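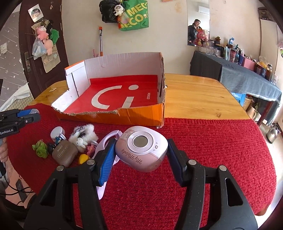
Gripper Pair 719: Pads, Pivots and Cables

A pink My Melody device held between the blue pads, with the second gripper and its cables to the left.

Pair 719 is one of the hand-held sets looked after by the Fleteck workshop. The notes on this page cover its routine care and one pad change, and were put together by Lai-ching Tsai from the service log. They apply to both hands unless stated otherwise. The wiring of the recorder is dealt with on the Prolton page.

Pads

The ribbed pads are the part that wears first. Each is wiped with a damp lint-free cloth at the end of a session and left to dry in the open position. Solvent is not used. Cosmetic cases and glossy plastic leave a film in the grooves, which is removed with a soft nylon brush drawn along the ribs, never across them.

Pads are inspected every 300 grasps. A pad is changed if any rib has split, if an edge has lifted from its seat, or if a smooth case slips when the jaws are closed by hand and tilted. Pads are changed as a set on each hand. A new pad opposite an old one pulls the object to one side, and the error is easily mistaken for play in the linkage.

After fitting, the jaws are closed on a flat card and left for 30 minutes before use. The last change on 719 was to the right hand and was entered in the log on Jun 5, 2022.

Checking the grip

The check uses two objects, one rounded and one flat-sided. The rounded one shows whether the pads meet it at the same height. The flat-sided one shows whether they close parallel: it should stay level with the jaws and should not turn as pressure comes on. If it turns, slacken the pad seat on the side it turns towards, reseat and repeat. 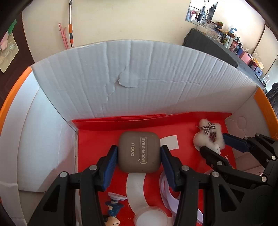 Square eye shadow compact clamped from both sides, with a second gripper at the right beside the sheep.

Pivots and linkages

Pivot screws are checked with the jaws half open. Hold the outer plate still and try to move the arm sideways. A slight, even movement on both sides is acceptable. If one side moves more than the other, nip up that screw by an eighth of a turn and test again. Overtightening is the more common fault – the jaws then close in two stages and the trigger feels heavy.

Fibres from plush toys and knitted cloth collect behind the pivots. They are picked out with plastic tweezers. Mei-kuen Ko's note in the log asks that compressed air should not be used, as it drives fluff further into the joint. A dry lubricant is applied sparingly in October and at no other time unless a joint has been stripped.

Cables

Leave a loose loop between hand and connector. Run the closed hand through its full reach before starting and see that no cable tightens. Cables are coiled for storage in the Jirnex case, left hand first, connector outermost.

Open items on 719

Left trigger spring: replacement ordered from Hung.
Spare pads: eight in stock.
Right hand pivot play: recheck at next inspection.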